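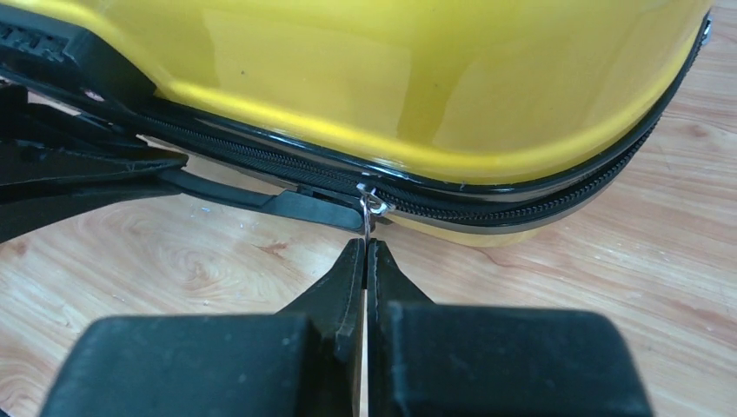

Zipper slider held by its ring, Netthorpe cell.

The Bevan handling rules now cover suitcase work at Netthorpe. Rule 3 sets how a gripper may take hold of a zipper.

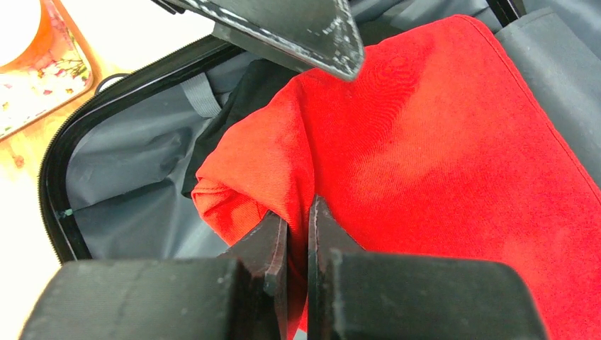
Red cloth gripped by a fold inside the open case.

We logged 375 cloth grasps in June, and 359 met the rule.

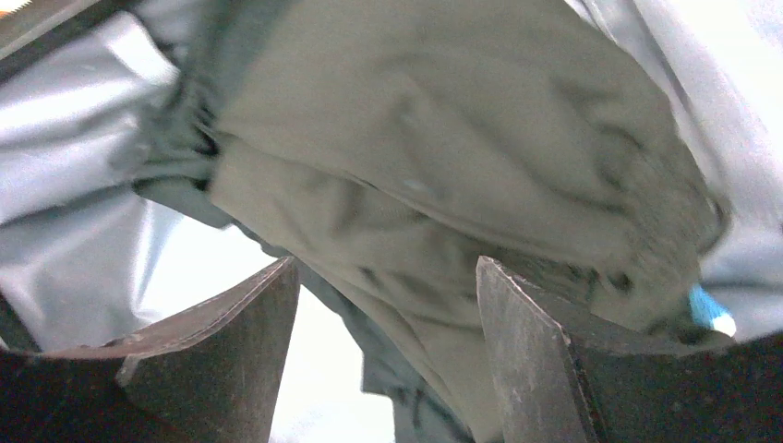

The rule on crumpled garments is still in draft. Skokness wants a check for nearby items before the fingers close; the bit of blue under the olive garment is the sort of thing it should flag. 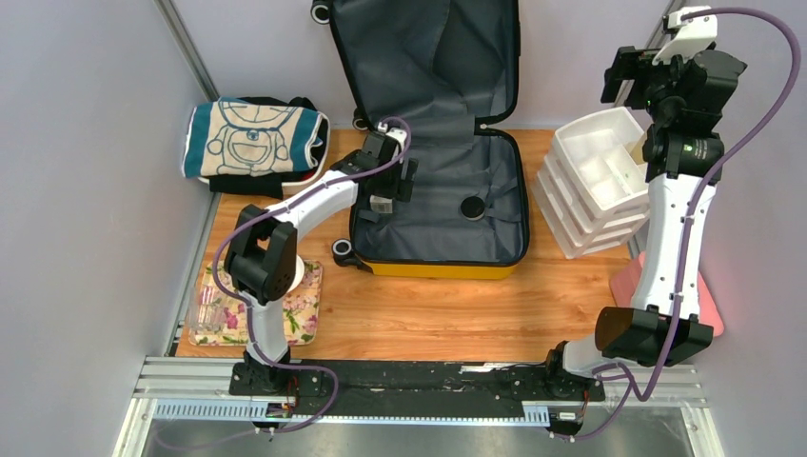
Two-arm cell with the suitcase open at the back of the table.

Clunthorpe starts next. We request release of the remaining $1,750.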